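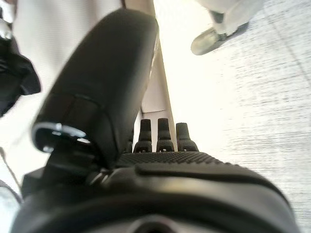
JIVTON, August —

To the list,

I said I would write up my doubts about the "cost ranking" that got passed around last month, so I'm doing it, later than I promised. Elmarie's message is the one I'm answering, and I've left her text in below so people who deleted it can follow along.

> From: Elmarie Nel
> Subject: Ulton hospital prices, finally some numbers
>
> Everybody should look at the Mthembu report before open enrollment.
> It says a family on an employer plan in Ulton spends $4,000 a year
> less than the same family in Jivton. Same insurer, same kinds of
> plans, 12 miles apart. If that doesn't tell you the Jivton hospital
> is overcharging us, I don't know what would. I think we should take
> it to the county and ask for a hearing.

I read the whole report, including the appendix, which was a separate download and took me two tries to open. I don't think it says what Elmarie says it says. It might be true that Jivton charges too much. I've paid those bills and I'm no fan. But the report can't show it.

First, it measures spending. Price is in there, but so is how often people go, how old they are, and what they go for. Jivton has the plant retirees who are still on the company plan until they reach Medicare, and that's a lot of people in their early sixties with knees and hearts to look after. Ulton has the new subdivisions and a whole lot of thirty-year-olds. The report says the figures are "adjusted for population differences" and then never says which differences. I wrote to Mthembu to ask. I got a form reply thanking me for my interest.

Second, look at who is in the Ulton group. The appendix gives 300 families. I would not hang a county hearing on 300 families, not when one premature baby or one bad transplant year can move the average by more than most of us pay in premiums. They don't give the median. Any time somebody hands me an average for medical spending and leaves out the median, I want to know why. 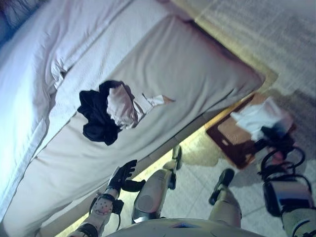 Third, where the care happened. If you live in Ulton and have your surgery in Jivton, which town does that count for? The report sorts by home address, as far as I can tell, and half of Ulton comes over here for anything bigger than stitches. So some of that cheap Ulton care was delivered by the same hospital we're supposed to be mad at. You can't use it as the good example and the bad example both.

Then there's the matter of who paid for it. Page two says the work was "supported by Jinano," and Jinano sells a narrow network plan that leaves the Jivton hospital out. I'm not saying they cooked anything. I'm saying that if the hospital had paid for a report proving its prices were fair, this list would have laughed it out of the room, and we ought to use the same eyebrow on both.

What I would want to see before anybody asks the county for a hearing is pretty dull stuff. Take 3 common procedures — a colonoscopy, a plain MRI of the knee, a normal delivery — and compare what the insurer allowed for each one at each hospital. The allowed amount, I mean, and never the sticker price. The hospitals are supposed to post negotiated rates. I went looking for ours and found a spreadsheet so big my computer gave up on it, but somebody here with a better machine could probably get through it in an evening.

People could also send in their own explanation of benefits pages with the names and member numbers blacked out. It wouldn't be science either, but at least we'd be looking at prices. If Jivton comes out high on all of them, I'll sign Elmarie's letter and bring the pens.

One more thing, on open enrollment. Please don't switch plans on the strength of this report. Check whether your own doctor is in the network, and check again by calling the office, and then look at the deductible. A cheaper premium with the nearest covered hospital on the far side of Ulton is a choice you should make on purpose. 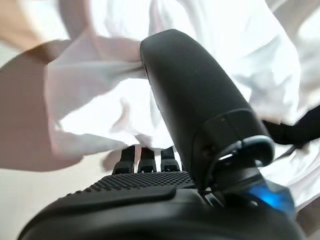
Elmarie Nel wrote back to me off list and says I can share it: she agrees about the median and hadn't noticed Jinano on page two, but she still thinks a gap that size is too large to be all age and luck, and she'd rather ask for the hearing now and let the hospital bring the numbers itself. She also says she has two delivery bills from her daughters, one from each hospital, and will black them out and send them in.

Fine by me. I'd still hold the letter until we've seen those bills and a few more like them.

7 replies
Share 2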